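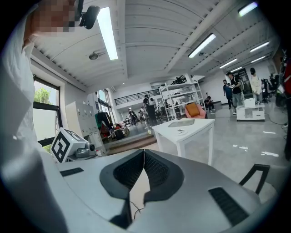
그림 3-1. 공용실의 창, 흰색 사물함, 천장 형광등

실내환경관리론 강의자료
제3장 공용실의 조명과 수납
Prorville 생활공간학과정, 2025년 12월 개정

3.1 학습 범위

본 장에서는 여러 사람이 시간을 나누어 사용하는 공용실을 대상으로 채광, 인공조명, 개인 수납의 관리 방법을 다룬다. 제2장에서 학습한 실 배치도 작성법을 전제로 하며, 환기와 음향은 제4장에서 별도로 다룬다. 수강생은 강의 전에 Minja 분관 405호의 배치도를 지참하고, 기호표를 미리 확인하여야 한다.

공용실은 사용자가 자주 바뀌고 가구의 위치가 고정되지 않는 경우가 많다. 따라서 설계 당시의 도면만으로 현재의 상태를 판단해서는 안 되며, 점검자는 현장에서 확인한 사항과 도면상의 사항을 구분하여 기록한다.

3.2 창과 채광

창은 자연광을 받아들이는 동시에 실내 밝기의 편차를 만든다. 창가의 작업면은 밝고 안쪽으로 갈수록 어두워지며, 그 차이는 맑은 날 오전과 오후에 다르게 나타난다. 그림 3-1의 창은 틀과 창살의 색이 어둡고, 창 너머로 나무의 윗부분과 밝은 하늘이 보인다. 어두운 창틀은 밝은 하늘과의 대비가 크므로, 창을 정면으로 바라보는 좌석에서는 눈부심 여부를 확인할 필요가 있다.

창밖의 수목은 계절에 따라 채광 조건을 바꾼다. 낙엽수의 경우 잎이 무성한 시기에는 직사광이 일부 차단되고, 잎이 진 뒤에는 낮은 고도의 햇빛이 실내 깊숙이 들어온다. 연 1회의 측정으로는 이러한 변화를 파악할 수 없다. 본 과정에서는 3월과 겨울철에 각각 측정한 값을 비교하도록 한다.

창가에 가구를 둘 때에는 다음 사항을 검토한다.
가. 가구가 창의 개폐를 방해하는지 여부
나. 가구의 상단이 채광면을 가리는지 여부
다. 직사광이 닿는 위치에 변색되기 쉬운 물품을 보관하는지 여부
라. 결로가 생기는 벽면과 가구 뒷면 사이에 통기 간격이 있는지 여부

3.3 천장과 형광등

그림 3-1의 천장은 흰색이며, 긴 홈 모양의 판과 안쪽으로 들어간 보가 있다. 흰색 천장은 반사율이 높아 실내의 간접광을 확보하는 데 유리하다. 다만 보가 있는 천장에서는 등기구의 위치에 따라 보의 측면에 그늘이 생길 수 있다. 등기구가 보와 나란한지, 보를 가로지르는지를 배치도에 표시한다.

형광등은 관이 긴 선형 광원이므로 길이 방향과 직각 방향의 빛 분포가 서로 다르다. 작업대를 등기구와 나란히 둘 것인지 직각으로 둘 것인지는 작업의 종류와 좌석의 방향을 함께 고려하여 결정한다. 화면을 사용하는 작업에서는 관의 밝은 면이 화면에 비치는지를 먼저 확인한다.

점등 상태의 점검은 두 차례로 나누어 실시한다. 첫 번째는 차양을 내리고 모든 등을 켠 상태, 두 번째는 차양을 올리고 평상시와 같이 켠 상태이다. 차양이 없는 실은 일몰 후의 측정으로 첫 번째 점검을 대신한다. 점등 직후의 값은 기록하지 않으며, 밝기가 안정된 뒤에 측정한다.

3.4 측정 기록의 작성

조도는 작업면 높이에서 측정한다. 측정자는 자신의 그림자가 수광부에 닿지 않도록 하고, 밝은 색의 옷을 입은 경우 반사광의 영향도 고려하여야 한다. 측정점은 창가, 중앙, 안쪽 벽의 세 구역에 고르게 둔다.

다음은 Minja 분관 405호의 연습용 기록이다.
창가 작업면: 800럭스
안쪽 벽 선반 하단: 98럭스
측정 조건: 맑음, 전등 점등, 차양 올림

두 값만을 평균하여 실 전체의 밝기로 제시하는 것은 적절하지 않다. 선반 하단은 수직면의 그늘에 있으므로 작업면과 같은 기준으로 평가할 수 없다. 기록지에는 측정 높이와 수광부의 방향을 반드시 병기한다.

3.5 사물함의 배치와 운영

공용실의 사물함은 개인 물품을 작업면에서 분리하는 설비이다. 그림 3-1의 사물함과 같이 직사각형 칸을 위아래로 쌓은 형식은 바닥 면적을 적게 차지하는 반면, 칸의 높이에 따라 사용 편의가 달라진다. 상단 칸에는 가볍고 사용 빈도가 낮은 물품을, 하단 칸에는 무거운 물품을 보관하는 것을 원칙으로 한다. 작은 손잡이가 달린 문은 손이 불편한 사용자가 열기 어려울 수 있으므로, 칸을 배정할 때 사용자의 의견을 확인한다.

높은 사물함은 전도 위험을 검토하여야 한다. 점검자는 벽면 고정 여부, 바닥의 수평 상태, 상단 칸에 하중이 집중되어 있는지를 차례로 확인한다. 사물함 위에는 물품을 올려두지 않는다.

Drivmont 양식에 따른 배정표에는 칸 번호, 배정일, 반납 예정일만을 기재한다. 사용자 명부는 별도로 보관하며 사물함 외부에 게시하지 않는다. 반납 예정일이 지난 칸은 안내문을 부착한 뒤 관리 담당 2인이 함께 개방하고, 보관물 목록을 작성한다.

3.6 작업면의 정돈

작업면에는 현재의 작업에 필요한 물품만을 둔다. 상자와 소형 기기를 나란히 놓을 때에는 사용 방향과 시야를 고려하고, 표시가 인쇄된 면은 가려지지 않도록 한다. 전선은 작업면 가장자리로 늘어뜨리지 않으며 통로를 가로지르는 배선은 피한다.

사용을 마친 물품은 지정된 위치로 옮긴다. 다음 사용자가 계속 사용할 물품은 기록지의 인계란에 품명과 위치를 적고 작업면에 남겨둘 수 있다. 인계란이 비어 있는 경우 남은 물품은 미반납으로 처리한다.

3.7 과제

수강생은 자신이 사용하는 공용실 한 곳을 선정하여 다음 자료를 제출한다.
가. 창, 등기구, 수납가구의 위치를 표시한 배치도 1부
나. 창가와 안쪽 벽을 포함한 조도 측정 기록 1부
다. 수납가구의 고정 상태와 칸 배정 방식에 관한 의견서 1부

의견서는 Filley 점검표의 항목 순서에 따라 작성한다. 사용 중인 실을 조사할 때에는 사전에 관리 부서의 승인을 받고, 개인 물품이 들어 있는 칸은 열지 않는다. 배치도의 축척과 방위 표시가 누락된 과제는 보완 후 다시 제출하여야 한다.

참고: 제4장 강의에서는 본 과제의 배치도를 환기 경로 표시에 다시 사용하므로 사본을 보관한다.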